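Teaching by hand at Quansah: a conversation with Mercedes Chambi

Mercedes Chambi runs the teleoperation floor at Quansah, where operators drive two-armed robots through tabletop tasks and the recordings are used to train control policies. She came to the job from prosthetics fitting. We spoke on 21st September, between shifts.

The task her group has spent most time on since June is sorting small containers into a basket. An operator wears a headset and a pair of tracked gloves, and sees what the head camera sees. "There's no force feedback on the fingers," Chambi said. "You get position only. Operators learn to judge contact from how the object moves."

The dataset for the basket task stands at 717 demonstrations. Of those, 181 were rejected at review. I asked what gets an episode thrown out.

"Mostly hesitation. If the operator hovers over a bottle for four seconds, the policy will learn to hover. Dropping the item is less of a problem, provided the recovery is clean. We keep drops."

Bottles are harder than boxes, in her account. A light bottle tips as soon as one finger arrives ahead of the others, and the thumb on a multi-fingered hand seldom lands where a human operator expects it. Her colleague Deok-su Noh wrote the retargeting layer, called Clekow, which maps glove joints to robot joints. It is now in its second version.

"The first one matched joint angles," Noh said when he joined us. "That looks right and grips badly, as the finger lengths differ. Now we match fingertip positions and let the angles fall where they fall. The hand looks odd in free space. Contact is better."

The group has also tried kinesthetic teaching, in which a person takes hold of the arm and moves it through the motion. Chambi used it for 167 episodes on an older single-arm unit and then dropped it for this task.

"It's fine for an arm with a simple gripper. With fingers you run out of hands. You also end up with a person's sleeve in the camera view, and the policy has never seen a sleeve at run time."

New operators are paired with Keith Whitelaw for their first 2 weeks. He has them work one arm at a time, with the idle hand parked open below the edge of the table. Speed is not measured in that period. Chambi would like a proper score for smoothness as well, but the current one penalises quick, competent operators and she doesn't trust it.

I asked whether the table is kept the same between sessions. "The height is fixed. The basket moves, and so does the starting pose of the bottle. We don't clean up the lighting. Glare and shadows stay in."

The next task on her list is screw caps. Noh expects the wrist to be the limit.
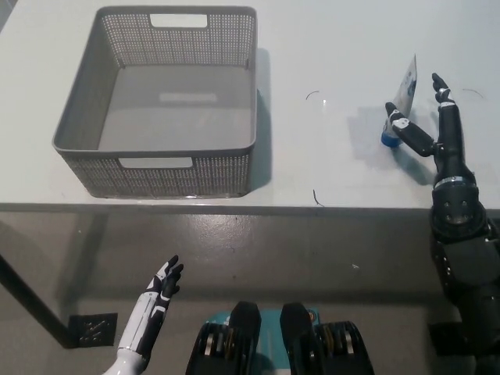
Why keep demonstrations in which the operator drops the item?

They show the policy how to recover. If every recording goes smoothly, the robot has no example to follow once a bottle slips, so clean recoveries are left in the training set.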